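An Afternoon at the Garnar Open Day

I'd had Garnar's open day on my calendar for weeks, and I still managed to show up late. The building is out past the Lund turnoff, behind a tile warehouse, and the sign by the road is about as big as a cereal box. I drove past it twice. If you go next time, look for the tile place and then follow the smell of coffee.

The open day was June 5, 2024, and it ran from lunch until early evening. They told us at the door that 300 people had signed up, though a lot of those must have come in the morning slot for schools, because by the time I got my sticker there was plenty of room to wander. The sticker let you into everything except the server room. You also got a paper map, which I folded wrong right away and never got flat again.

The talk

First stop was a short talk in the cafeteria by Amirul Sinaga, who runs the group that trains the arms. I liked him a lot! He had maybe five slides and used two of them. Most of the time he just talked about how hard it is to get a robot to do something a toddler does without thinking, like moving a piece of fruit from one spot to another, and how much of their work now gets done in simulation before a real arm ever moves. The way he put it, a simulated bowl costs nothing when you drop it 200 times before breakfast.

Somebody in the back asked if the simulated world had to look good. He said it has to look good enough that the software learning from it doesn't get a nasty surprise later, and then he went off on a long tangent about wood grain. I didn't follow all of it. The short version is that a plain gray table is easy, and people don't own plain gray tables.

The big screens

After that we went through to the room I'd come for. Garnar calls it Flistden, which is the name of their simulation setup and also what everyone calls the room itself, so it took me a while to figure out which one people meant. There's a row of desks, some very loud fans, and a wall of screens where you can watch the arm in its little made-up world. Cardboard walls, a wooden tabletop, a few things to deal with. I stood there much longer than I'd planned to. The white arm has these nice rounded casings, and when it hangs over the bowl with its black fingers pointing down, you start rooting for it like it's a ball player. The bag of snacks got its own fan club, by the way. It's bright yellow with a huge red crabby-looking thing on the front, and a kid next to me kept asking where he could buy some.

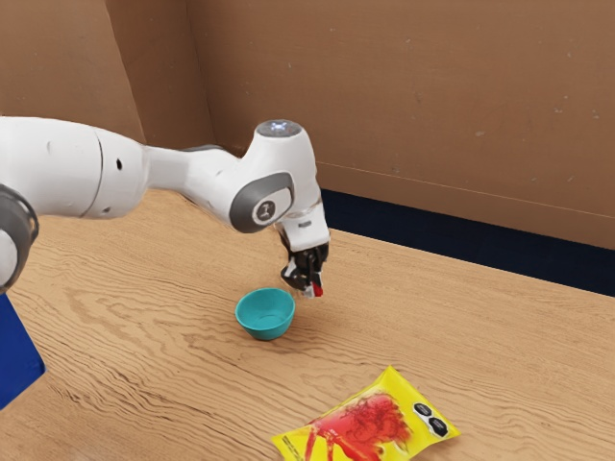

Trying it ourselves

You could sign up for a turn at the controls, 10 minutes each, and of course I did. You sit in an office chair with a handheld controller and the arm on the screen goes where you tell it (more or less). One button opens the fingers and closes them. My first try was terrible. I came in way too low and swept sideways, and the young woman running the station had to reset me. She was very nice about it and said most grown-ups do worse than the school kids had.

What I hadn't expected was how much trouble I'd have with depth. On the screen it looks like you're right over the thing you want, and then you lower the arm and you're a hand's width off. She switched me to a different view and it got easier, though I then forgot which way was left. My wife took the next turn and got the hang of it in no time, and she has mentioned this on every car ride we've taken since.

There's a leaderboard on a whiteboard in the hall. I'm not on it.

The strawberry

The overhead view was my favorite part of the whole visit. They put it up on the biggest screen, and you're looking straight down past the two gray fingertips at the turquoise bowl and one very red strawberry. It has all its tiny seeds and the leaves and everything, and the shine on it is so good that I got hungry. The bowl isn't just a plain dish from up there either – it has a raised ring in the floor and a smaller dip inside that, and the berry sits down in the dip.

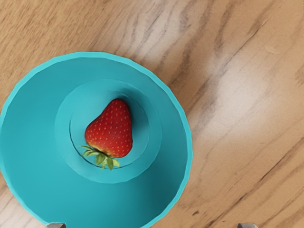
I asked Amirul why strawberries, and he said they'd been through a long lemon phase first and everyone was sick of lemons. He also said a soft fruit makes people think about squeezing, which gets visitors asking better questions. Someone asked how often the arm manages the task by itself, and he told us the last batch they'd run came in at 90 percent. Then he spent twice as long on the part that goes wrong. I appreciated that. I've been to company tours where you'd think nothing had ever broken.

The rest of it

We skipped the workshop because the line was out the door, but we did catch the end of the tour of the Plorkumdale wing, the newer part of the building. It's mostly offices so far, with one good window over the creek. They're hoping to move the hands-on stations in there by December, and I hope they do, since the fans in the other room make it hard to hear the guides.

Food was sandwiches and a decent lentil soup. Get the soup early. Parking is free but the lot is gravel and has a couple of serious holes near the entrance, so take it slow if your car sits low. Strollers and wheelchairs should go in by the side door, where there's a ramp.

I've already put my name on the list for the next one, and this time I asked for the first slot at the controls. My wife asked for the one right after mine.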